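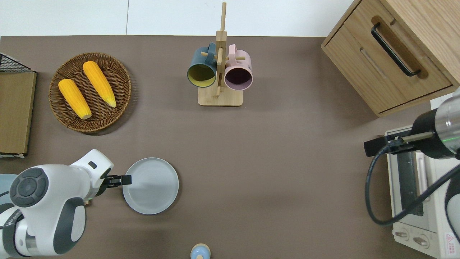
Mug tree on the table, corn on the tray.

Ryszard Czarnecka
Oct 12, 2022
A small thread about one long table. I am trying to have a kitchen where the things I use every day stand on the table and not behind three doors. I will write what I learned so far.

First, the mug tree. In July I still kept my mugs in a cupboard, one inside the other, and one morning a handle broke off. So I bought a wooden tree at Michalski, the second-hand shop in Skirimau. It cost 110 and I did not bargain.

The two mugs which stay on it are my favorites. One is dark teal outside and mustard yellow inside. The other is pale pink, with a dark plum color inside. I like very much that you see the inside color when they hang.

Second, the dish rack. I had a big metal one before, with a tray under it, and the tray was always a little bit dirty. The wooden one is just slats and dowels. For a person who cooks small meals it is enough. 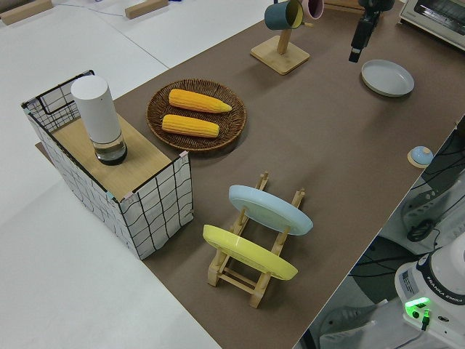
The rack with the blue plate and the yellow plate. The basket is on the left.

A friend asked me yesterday why I do not buy plates in one color. I bought them one by one, this is all. The yellow one came first. For a full set in the Zuteo shop they wanted 600, and I have only one shelf.

About the basket: it is white fabric with a black grid, and I put a light wooden board across the top. Now it is a basket and also a small extra table. Please do not put heavy things on it. The tall white container is fine there, a soup pot is not.

If you try this, measure the board before you buy it. My first board was too short and it fell into the basket, with one glass. The glass did not survive.

The round woven tray was for bread in the beginning. Bread became dry on it very fast, so I changed my mind. Now I put corn there, because yellow on brown looks nice to me. A tray can be for looking also.

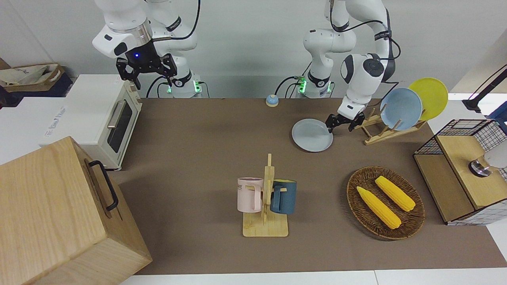 Somebody will ask about the toaster oven, so I answer before. It stays at the end of the table and it does not move. I tried it in the middle for one week and everything else had to go around it. The middle of the table should belong to the plate you are using now.

And the little bell with the blue top! My aunt had one in her guest house in Ruvunon, and when I was a child I was not allowed to touch it. Now I have my own, and I can ring it when the soup is ready. My family does not come faster.
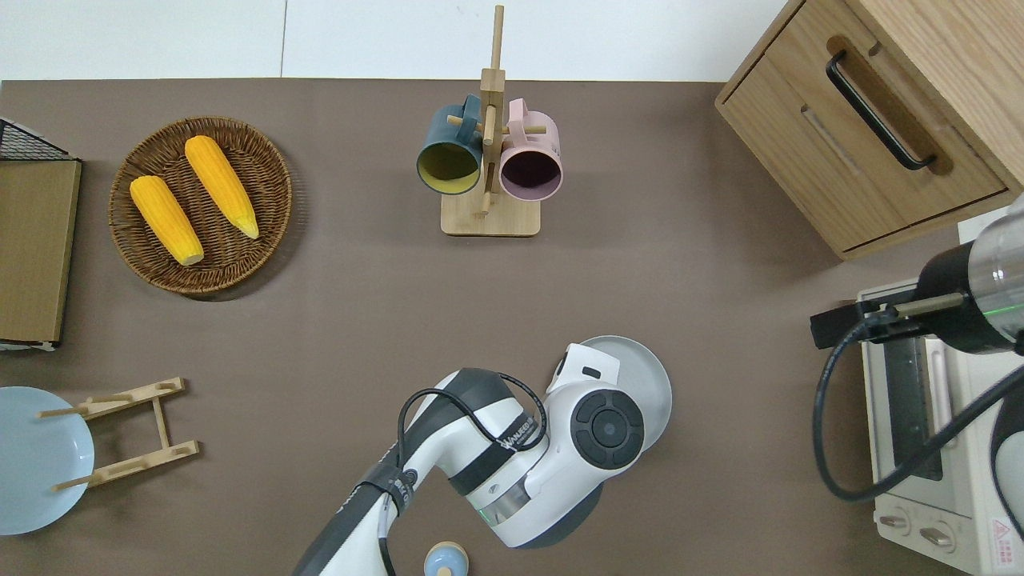 Next I want to find a place for the gray plate. The rack could take it, but then I have to pull the others out to reach it. Maybe a second small rack, maybe a hook on the wall. I did not decide yet.

Also I want to oil the wood of the mug tree. The seller told me to use a food-safe oil and to wait one night. If you have done it, please write me which oil you used and if the smell goes away.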